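Visit report: Mangubat turf and ball testing lab, Jarmont
Jan 10, 2019

The Mangubat lab tests soccer balls and artificial turf for school and club programs. Jomar Yap, who runs the turf section, led the tour. It lasted 2 hours and started in the ball room, where each ball is weighed, measured for roundness and dropped onto a steel plate. The rebound is read from a scale on the wall.

Turf samples arrive as square panels and are filled with sand and rubber on site. The Rultex panel on the bench had been through 200 passes of the studded roller — the first inspection point in the lab's schedule. Fiber loss is recorded by weight.
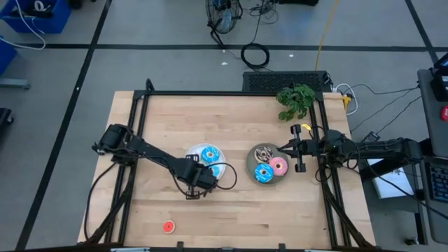 Ball roll is measured on a longer strip in the back hall. The ball leaves a ramp at a fixed height and the distance is taken at rest. Yap repeats each run in both directions, as pile lean can change the result.

The Clanon strip was not ready, so shock absorption was shown on an older panel. Reports go out in October, ahead of the winter resurfacing bids. Our own field sample has been logged as no. 329.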